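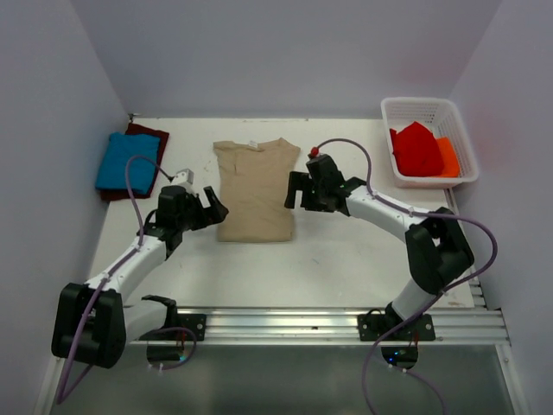
Search this site Search

Reading time: 5 min

The Fold Standard

The standard for a short-sleeved T-shirt ran to a page and a half. Willy Dekker had written it in his first winter at Leemans, and it had been amended twice, once for children's sizes and once for a spelling mistake.

It began with the garment face down, collar at the far end. Smooth from the centre outwards. Bring the left third over, turn the sleeve back on itself, press with the flat of the hand. Repeat on the right. The result at this stage was called the column. The column was then folded upwards from the hem in two equal movements, and the finished piece went on the stack with the closed edge facing the door.

The closed edge mattered because the women who packed the crates picked up by it. If the edge faced the wall they had to turn every piece round, and by the end of a shift they had turned 3,000 pieces round and told Dekker about it.

Leemans took in laundry from the boats that worked out of Inon. Most of it was sheets. Personal clothing was a separate line with its own table, and it was done to the standard on account of one contract, the Zorkumora, whose crew signed for their clothes item by item and sent back anything with a crooked sleeve.

In October the Zorkumora sent ashore 54 items of personal clothing and a list. The list said 53.

Dekker went through it at the table with the list flat under a jar of safety pins. Trousers agreed. Socks agreed, in pairs. He came to the T-shirts and had one left over. It was beige. It had a small white tag below the neckline, with no laundry mark on it and no initials. Every man on the Zorkumora had initials. It was a condition of the contract.

He put the shirt to one side and did the remainder. The teal went on top of the maroon. The red and the orange had been left in the basket for a second wash, as both had run slightly the time before, and he did not want them near anything pale. Then he wrote a note for the ship, saying that one beige T-shirt, medium, was surplus to the list and would be held.

The ship did not reply. It had sailed at 5 in the morning.

Held items were a matter for Finance. Finance was two rooms over the boiler, and it regarded an unclaimed garment as stock. Stock had to have a value and a location. Dekker filled in the form, giving the location as the end of the table and leaving the value blank. The form came back. He put nil. The form came back again with a slip attached, explaining that an item valued at nil should be disposed of, and asking for the date of disposal.

He considered this for most of a morning. The shirt was in sound condition. The collar had not stretched. There was some wear at the hem on the left side, at the height where a man might rest against a rail, and a repair under one arm in thread that was nearly the right colour. The stitches were short and even. Somebody had started the repair from the inside, where it is harder to do, so that the knot would not rub.

He changed the value to three. He did not put a unit, and Finance accepted it.

The rule for held items was that they should be refolded every month, to stop a crease setting. The rule was in the standard, in section four, and nobody else had ever had occasion to use it. In November Dekker opened the shirt out, laid it face down, collar at the far end, and made the column. He left it for a minute in that state while he answered a query about pillowcases. Then he folded it up from the hem and moved it to the shelf.

In December he did it again. The crease from the previous month was still faintly there, a few millimetres to the left of where the standard put it. He checked his measurement. He checked it against the printed page, and then against the original in his own handwriting, which was kept in a drawer. The sleeve allowance on the printed page was short. It had been short since the second amendment. Every T-shirt on the personal line had been folded slightly off its centre for six years, and the Zorkumora, which sent back anything with a crooked sleeve, had never sent one back for that.

He wrote out a third amendment and did not submit it.

The ship came in again in February, in poor weather, with salt in everything. There were two bags and a list. At the bottom of the list, in pencil, in a hand he did not know, someone had added: 1 T-shirt, beige, not sent, please return if found. There were no initials after it.

Dekker took the shirt down from the shelf. It was due for refolding in any case. He laid it out and worked from the centre, and when he came to the sleeves he stopped and took the allowance from the handwritten page, and brought the sides over so that they met the line of the collar exactly. He pressed it with the flat of his hand. He folded it up in two equal movements.

It was narrower than the others by a very small amount. On top of the stack it could be seen, if one had been told where to look. He moved it to the middle.

The crate went down to the quay after dinner. Dekker completed the form for Finance, under which a held item valued at three had been returned to its owner, and in the box for the owner's name he wrote Zorkumora. The form came back the next day. A ship could not own a shirt, the slip said, and would he kindly supply a person.

He put the slip in the drawer with the standard and went to see how the sheets were getting on.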